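Lot 1271

The inventory for the Harum site listed 20 machines. The technician found 19 on the shelves and one on the floor behind the door, with its side panel off. She recorded it as Lot 1271 and wrote 26 Dec 2022 on the tag.

The contract came from Usman, which had bought the building and wanted it empty. Each machine was to be opened, stripped of its processor and memory, and entered in the log. Processors went back to Codow for resale. Memory was tested on site. Cases were scrap.

She worked to the standard order. Power lead out. Cooler off. Old paste wiped from the lid with a lint-free cloth. Lever up, processor lifted straight, held by its edges only. A lid can take a fingerprint. The contacts underneath should not.

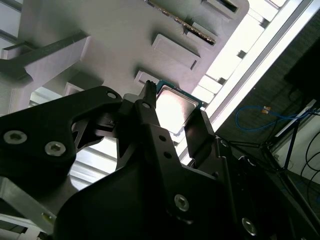 Memory came next. A module is held at the ends and seated until it sits level in the slot. If one end is high, it is taken out and seated again. Force is not used. She had written that line in the procedure herself, in June, after the losses at Gravitell.

Lot 1271 passed on the second attempt. The test screen came up, counted the memory and stopped at a line of plain text that was not part of the test.

PLEASE LEAVE ON UNTIL I GET BACK.

She checked the log. The last entry was 1062 days old. The user field was blank. The machine had run a single job since then, a clock, and had stopped when the building lost power.

The procedure had no step for this. She read it through twice, then entered the lot as tested, condition good, and left the processor column empty.

The other cases went down to the truck at four. She locked the cage, returned the key to the front desk and signed out. On the third floor the fan in Lot 1271 was still turning, at its lowest speed.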